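Right, term project thread, because three of you asked and I'd rather type it once than answer it badly in the canteen queue.

So our module at Canunside this year is Robots in the Home, and each team picks one dull household job to teach a robot. Plorgate (yes, that's our team name, no, we can't change it now) picked folding clothes. Yvette voted for washing up and she has been reminding us ever since!

You don't sit there writing code for every crease, thank goodness. You take a gripper in your hand, do the job yourself over and over, and the recordings go off to train the model. Our target is 400 good folds by March 21, 2023, and Garnet has made a spreadsheet with far too many colours in it.

First lot we did on the lab bench, all grey, all very tidy. Then Sumathi pointed out that people fold on beds, with patterned sheets and pillows and general stuff everywhere, so now we do it on beds too. Black clothes on pink roses, lovely.

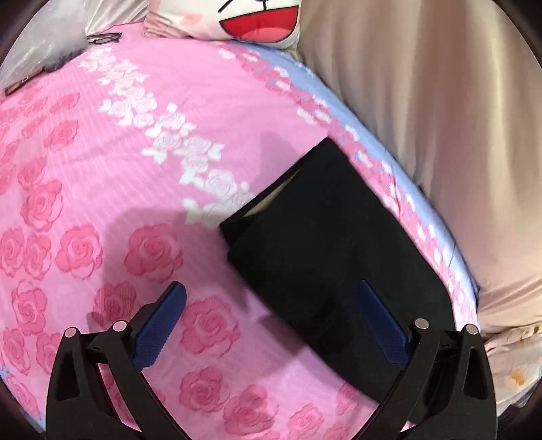

How long does one fold take to record?

A T-shirt is 16 seconds on a good day. Trousers take me far longer, and anything with a hood I hand straight to Tove, who has the patience of a heron.

Things I've learnt so far: go slower than feels natural. Don't drag the cloth, pinch it and lift it. If you muck it up halfway, put it right and carry on, our tutor likes having a few rescues in there (mine are mostly rescues).

Also my thumb hurts. After 80 folds in one afternoon I couldn't open a jar of pickle.

Murray is doing the training side and keeps muttering about learning rates. His first model picked up a sleeve, held it in the air and stayed there like it was waiting for a bus. We clapped anyway.

Second go was better, it got one sleeve across and then folded the other one under. Garnet has logged that as "partial", I'd have gone with "creative".

Next up is towels, then we show the whole thing to the other teams. Stanciu are doing cutlery and they're already smug about it.

If anyone at Canunside has old jumpers they don't want back, bring them to the lab, we're sick of folding the same ones x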